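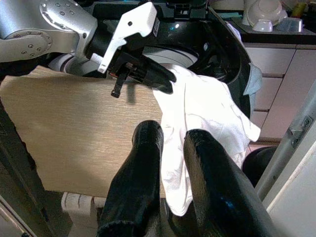 I went to the Drarotard open day mostly for the retouching demos, because reflections are the part of product photography I still mess up after all these years. If you sell anything shiny online you know the feeling. You nail the exposure, the shape looks great, and then there's a big white smear across the one spot the customer wants to see. Glossy black is the worst of the lot. Look at how the highlights run along the rounded edges there, bright white with a little faint blue, while the lower hem of the white cloth behind goes very bright and slightly overexposed. Pull the exposure down to save the cloth and the black goes to mush. Push it the other way and you've lost your hem. I've had that exact fight with a pepper mill.

Anyway, the open day! Drarotard is a retouching and print studio that does catalog work, and once a year they let the rest of us in to poke at things. I got there on October 4, 2026 a little after the doors opened and there was already a line for the coffee. Annag Purves was running the first session, on masking. She had a glass perfume bottle up on the big screen with 64 layers in the file, and she went through them from the bottom, switching each one on and telling us why she'd bothered. A few she admitted she couldn't remember. I liked her a lot for that.

Her main point was about paths. I've gotten lazy and I let the automatic selection do everything, then clean up the edge with a soft brush. She draws the path by hand, slightly inside the edge, and feathers it by less than a pixel. On screen the difference looked tiny. On the print it was night and day — my kind of edge had a pale halo you could see from the back row.

After that I wandered into the print room, where Fiona Matheson was making the same picture come out on four different papers. The one I fell for was a matte stock called Skurkau, heavy and a bit toothy, and it does lovely things to skin tones and terrible things to jewelry. The satin one, Plonon, was the sensible choice for product work. I bought a small pack of each, so we'll see how sensible I turn out to be. She also told me to stop sharpening before I resize (guilty) and to make a separate file for each paper instead of hoping one will do for all of them.

The afternoon was the part I'd been waiting for, the reflections workshop in the Macapagal room. It's upstairs and it gets stuffy, so bring a bottle of water if you go. We each got the same raw file of a chrome kettle and were told to fix it in 2 hours. I spent the first 20 minutes cloning, like I always do, and it looked like I always make it look. Then Annag came by and had me sample the gradient from the clean side of the kettle, flip it, warp it along the curve and drop the opacity until it stopped shouting. It was so much faster. She says she'd still prefer that people move a card around on set for a minute and get it right in the camera, and the whole room groaned, but she's right of course.

A few practical things if you're thinking of going to the next one. The day ticket gets you into every talk, but the workshops need a sign-up and they fill fast. Bring your own mouse, the ones they lend you are sticky. There's a sale table by the exit with old test prints and paper offcuts, and I came home with a roll end I have no room for. Parking was fine early and awful by lunch.

They're doing a shorter evening version in February, just color management and soft proofing. I've put my name down. In the meantime I've got that pepper mill back on the table with two bits of white card taped to a cereal box, and the smear has moved around to the side where I can crop it.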